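Godcombe shared workshop to show its tidy-up arm in February, with reservations

GODCOMBE – The Godcombe shared workshop will open its doors one Thursday in February to show a home-built robot arm meant to clear small parts off a table. The members who built it would like visitors to keep their expectations low.

The project, called Flirnia, began as an argument. Damián Varela had read one too many claims that a household robot was just around the corner and wanted to see how far a handful of people with day jobs could get. The answer so far is a fair distance in simulation and a short one on the bench.

"In the simulator it will pick at little things on a table all night long," said Varela. "I don't trust that number and I've asked people to stop quoting it."

The number is 1000, the count of simulated attempts in the last full batch. On the real arm the group has logged 133 attempts, of which 38 ended with the part in the tray. Nisha Kaushik, who keeps the log, said most of the misses came down to thin parts and a gripper that closes a little off center.

The group is publishing the whole log, failed runs included. It is also publishing the simulated room used for practice, with its table, rug, shelves and arm, so that others can check how kind it is to the software.

"A rendered floor has no crumbs on it," said Brisa Espinoza, who built the room. "I'd want to see anyone's demo on my kitchen table before I believed it."

Flirnia is not for sale and no kit is planned. Live runs start at 6 p.m. and go on for 2 hours or until something jams.

Contact: Sadia Rajput, Godcombe shared workshop

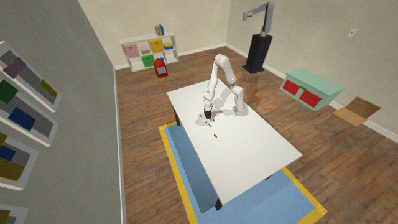
Can visitors bring their own small objects for the arm to try?
Anything light enough to lift with two fingers is welcome, but please leave glass and batteries at home.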